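Open Day at the Lamont Works, Sunday

The Lamont building opens to the public one Sunday a year, and I had managed to miss it every time until now. 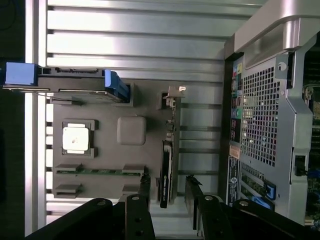 Parking was at the far end of a field, and a man in an orange vest waved me into a spot I would not have chosen for a bicycle. From there it was a walk of 326 steps to the gate, according to a sign put up by someone who evidently thought this would cheer us along. Admission was free. The map was a dollar.

I went for the old brick halls, which made stove parts until the business moved out and are now rented by the room. Humaira Awan led the two o'clock tour and had the gift of walking backward through doorways without looking. She took us up to the pattern loft, where the wooden shapes for the castings still hang on their nails, 80 on one wall, with the part numbers in white paint. A boy asked if any of them were haunted. She said only the one for the oven door, and kept going.

The tenants downstairs had their doors propped open. Gendesis had the best cookies. Skustetti, who restore barometers, had the longest line and one chair, and I waited behind a gentleman who had brought his own barometer in a pillowcase and wanted an opinion. He got several.

Lunch was a lentil soup from Ghazal Bagheri's cart in the yard, very good, eaten standing up next to a drain. The brass band was listed for three and started at ten to four. They knew two marches and a Beatles song, and played the Beatles song as a march.

The roof was closed for wind. I'll try again next October, and I'll park in town.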